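Sprechernotizen: Offener Werkstatttag in Ulville, Station 2 – Zweiarmzelle
Vortrag: Ea Hjaltested, Morkdale

Einstieg (zwei Minuten)
Kurz vorstellen, dann direkt zur Station. Die Gruppe kommt von Station 1 und kennt den Sicherheitsteil bereits. Aufgabe der Zelle: Getränkeflaschen vom Tisch aufnehmen und in den Eimer legen. Zwei Arme, gemeinsame Frontschiene, Greifer zueinander gerichtet. Auf die Kabelführung hinweisen: Die Leitungen laufen außen am Arm entlang und brauchen Reserve an den Gelenken.
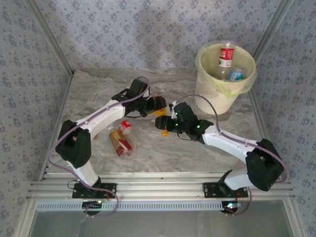 Folie 3: Zwei Flaschen im Eimer, eine mit gelb-orangem Inhalt auf der Arbeitsfläche.

Restinhalt ansprechen. Flüssigkeit verschiebt beim Anheben den Schwerpunkt, die Griffposition muss dazu passen. Verschlüsse sind ein eigenes Thema: kleines Teil, wenig Greiffläche, andere Anfahrhöhe. Wer nach Kennzahlen fragt: Im Probelauf bei Chala wurden 79 Durchgänge protokolliert, davon 11 mit Abbruch. Die Auswertung liegt bei Hamdia Habte.

Hauptteil: ungeordnete Lage
Folie 4 einblenden, kurz stehen lassen. Die Flaschen liegen in unterschiedlichen Richtungen und teilweise hinter dem linken Arm. Punkte in dieser Reihenfolge:
– Verdeckung: Etikett und Flaschenhals sind nicht immer gleichzeitig sichtbar.
– Transparente Körper auf gemustertem Untergrund: schwache Kontur.
– Reichweite: Der Eimer steht hinten rechts, Flaschen von links haben den längeren Weg.

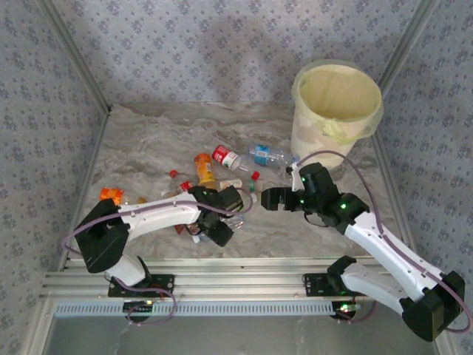 Folie 4: Flaschen mit blauen, roten und orangen Etiketten zwischen den Armen.

Frage ins Publikum: Welche Flasche zuerst? Antworten sammeln, nicht bewerten. Danach die Regel von Rultanthorpe nennen: frei liegende Teile zuerst, verdeckte nach erneuter Aufnahme der Lage. Überleitung zur Nahansicht. Gelbe Greiffinger, breiter Spalt, darunter mehrere Verschlüsse dicht beieinander – der Finger braucht Platz neben dem Hals.

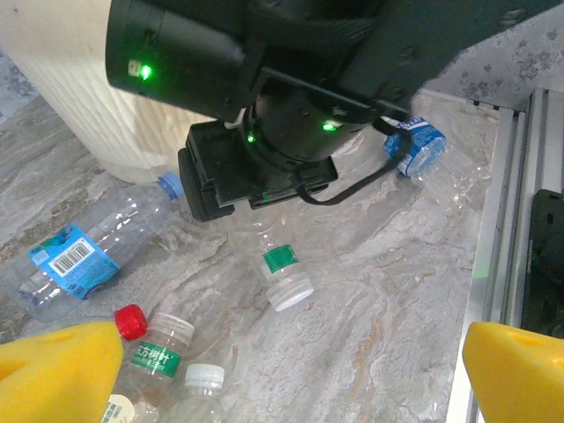 Vorführung und Rückfragen
Vor dem Start Freigabe an der Station abwarten. Während der Bewegung nicht sprechen. Höchstens drei Durchgänge, danach Übergabe an Hamdia Habte. Fragen zu Kosten an den Stand von Morkdale verweisen. Nächster Termin: Mai.

Teilen (64) · Kommentare (11)
Diese Website verwendet Cookies. Einstellungen ändern
© Morkdale · Kontakt · Nach oben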